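4. Teaching the picker what a cube looks like

By now you should have the arm homed, the gripper opening and closing on command, and the wrist camera showing up in the Kundach panel. If the camera tab is still gray, go back to section 3 and sort that out first, because everything from here on needs a live view.

I do this whole section with a white tabletop and a couple of small toy cubes. You can use whatever you like, but plain white makes the color step so much easier that I'd really start there, even if your real job is picking brackets out of a messy bin.

4.1 Set the exposure

1. Open the gripper all the way. You want both fingertip pads down in the bottom corners of the view, with a nice wide gap between them.

2. Go to Camera > Exposure and turn Auto off. (Auto will chase the white table and your colors will wander all afternoon. Ask me how I know!)

3. Type 700 in the exposure box and press Apply. If the table turns into one flat white glare, walk it down toward 400 until you get some soft gray back in the shadows.

4. Leave the focus alone. Mine is set so the pads look fairly crisp and the cubes further off go soft, and that's fine - Kundach cares about blobs of color at this stage and a fuzzy edge doesn't bother it.
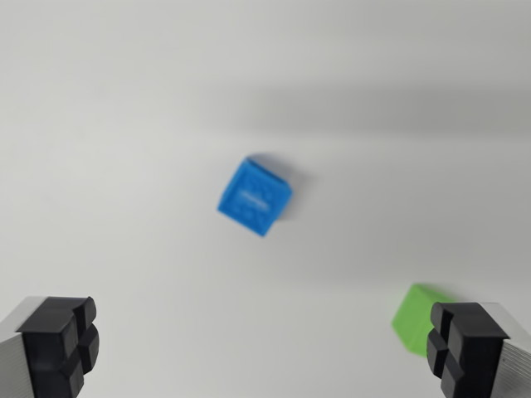 4.2 Pick your target color

1. Press Sample and click on the upward face of the blue cube. Stay away from the shaded side on your first click, or the range starts out too dark.

2. Hold Shift and click the darker side now. Kundach stretches the range to cover both.

3. Check the mask window. The cube should come up as one solid patch. If the raised markings punch little holes in it, push Fill up a notch at a time until they close.

4. Look for strays. The green cube next to the right pad must stay out of the mask completely. If it sneaks in, your hue range is too wide, so drag the green end in and leave brightness where it is.

5. Save the range under a name you'll recognize in June. I have a file called "blue2_new_ok" and I couldn't tell you what was wrong with blue2.

Note: Save writes to the Susdale profile folder, and the profile loads at start-up. If you run two arms from one computer, give each its own profile. They will happily overwrite each other without a peep.

4.3 Mask off the fingers

The pads are always in view, so tell the detector to ignore them. Otherwise a cube half hidden by a pad gives you a center point that's way off to one side, and the planner will trust it.

1. Open Tools > Ornard and choose Draw Ignore Zone.

2. Trace each finger loosely, pad and metal both. Leave a little margin.

3. Tick "Reject if touching zone." A cube that overlaps a finger then gets reported as partial, and the arm backs up for a second look before it plans anything.

Caution: redo the zones any time you change the gripper opening. They're drawn for one finger position only and they don't follow the fingers around.

4.4 Check the centering

1. Put the arm in step mode and set speed to 80. That's slow, and I want it slow.

2. Press Center Once. The arm shifts sideways so the target lines up with the middle of the gap. It does not go down yet. 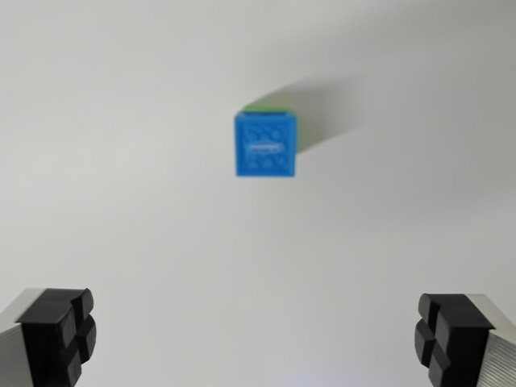
I only worry about left and right at this point. A target that's lined up with the gap but still sits high in the view is okay, since the approach move takes care of the rest, and I've wasted whole evenings trying to get both perfect in one go. Press Center Once a second time and watch the offset number. It should barely change. If it swings back the other way, your gain is too high, so cut it in half and try again.

3. Look at the Top Color warning, if you get one. Blocks with a different color on another side (blue front, green top, that kind of thing) can confuse the detector when the angle changes. Choose "Largest face wins" and carry on.

4. Set the approach timeout to 3000. The default is shorter and it gives up on me constantly with the arm running this slow.

Caution: keep your hand near the stop button for the first full approach, and keep the other one off the table. Step mode ends the moment you press Run.

If the offset keeps drifting even with low gain, the camera mount is probably loose. Tighten it, then run the Kanagaratnam calibration from section 3 again before you touch any of the color settings.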